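Project Gririk: a two-armed helper built in a shared workshop

Final report, mechatronics elective

1. Aim

The goal was to get a two-armed robot to take an item from a desk and put it in a bedside drawer. We picked this task because it needs both a grasp and a piece of furniture that moves. The build took place at Flaster, a shared workshop, on evenings between March and July.

2. Test area

The cabinet stands against the wall next to the desk, with the drawer pulled partway out and a knob on its front. We used fruit as the item. An apple is rigid, but its surface is smooth and no two have the same shape.
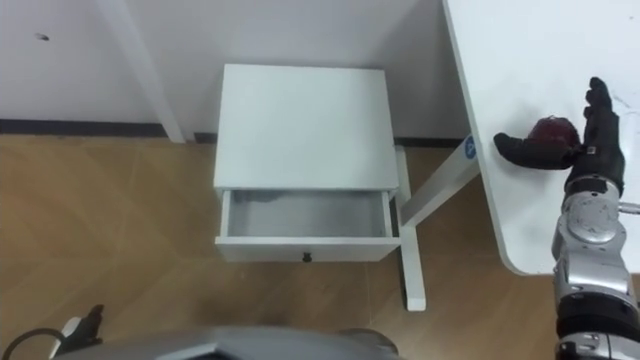

Student Projects, Issue 7, p. 15

3. Control

The planner is called Jukel. It splits the job into stages – reach, close, lift, carry, release – and waits for a check after each one. Our first version had no checks, and a missed grasp was carried through to the end as if it had worked.

Finger closing speed was the setting we changed most often. We ended up with a closing time of 900 ms. Anything faster tended to push the apple away before the thumb was under it.

4. Desk contact

The height of the desktop is stored as a fixed value. To correct it, the right hand is lowered until the fingers meet the surface, and Jukel saves the reading.

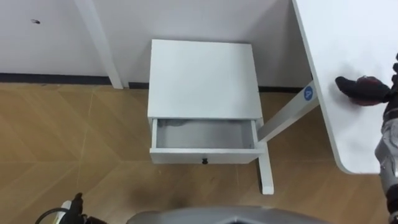
We repeated this at the start of every session. Over the whole project we logged more than 100 runs, and most of the failures came from the carry stage, where the forearm passed too close to the desk edge. Adding a waypoint above the corner helped. The cable on the left side still needs a proper clip.

5. Remaining work

The Pacheco wrist mount should be remade in a stiffer material. Opening the drawer from fully closed is not yet part of the program.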